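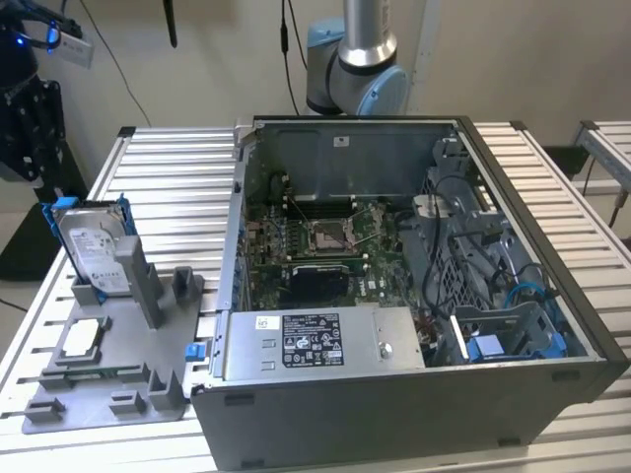

109 words · 1 min read

I was the one who counted the failures at Milance. The method was simple: 500 attempts, no help from a human hand, and after each attempt one line in my notebook. In January we had failed more than we had succeeded, and I wrote this also.

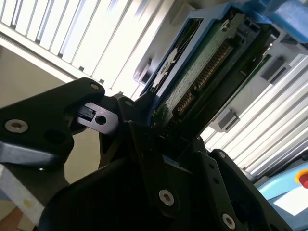
My father repaired radios in Ziltuscombe, and he never trusted a tool he could not feel. When I told him about our result he asked only how the machine knows when to stop pressing. I thought of the black fingers closed on the blue frame, so near to the gold contacts, and I had no good answer. "It listens to the force," I said. He put down his cup and asked me what force sounds like.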